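Akora opens its teaching lab to hand-guided robot training

19 April 2025

A robot that has never held a mirror-shaped paddle is getting plenty of practice at the Akora workshop in Robles, where the first round of a new teaching project wrapped up this month with 3848 recorded demonstrations.

The project, called Winell, asks people to show a robot arm how to do small household jobs instead of writing out each move in code. A person picks up a gripper by its handle, does the job the way they would at home, and the tool records how it moves and what it sees. Other jobs are taught by remote control, with the teacher steering the arm from a desk across the room.

"You hand someone the gripper and they just get it," said Setareh Sharifi, who leads the project. "We had a retired mail carrier in here who did 160 clean demonstrations in one afternoon and then asked if she could come back!"

The first round covered nine jobs, from hanging up cups to turning over flat objects with handles. That last group has become a favorite with the teachers. A smooth, shiny surface is hard for a camera to read, and a narrow handle leaves little room for a sloppy grip. Teachers tried each object from several directions, and 984 of the recordings came from this group alone.

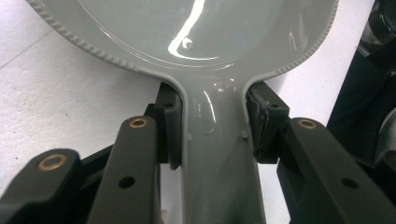
Mei-kuen Hsueh, an engineer at Claltum, the company that builds the arms, has been watching the results come in. She said the biggest surprise was how much the small corrections matter — the little pause before closing the fingers, or the slight shift when a grip starts off crooked.

"Those are the moments I want more of," she said. "A perfect run is nice, but a run where somebody fixes a bad start is gold."

Work on the second round has already begun, with new jobs that need two hands. Akora plans to share the full set of recordings in December, along with the drawings for its gripper. Anyone who wants to try teaching can sign up at the workshop's front desk, and no experience with robots is needed. Training takes less than an hour.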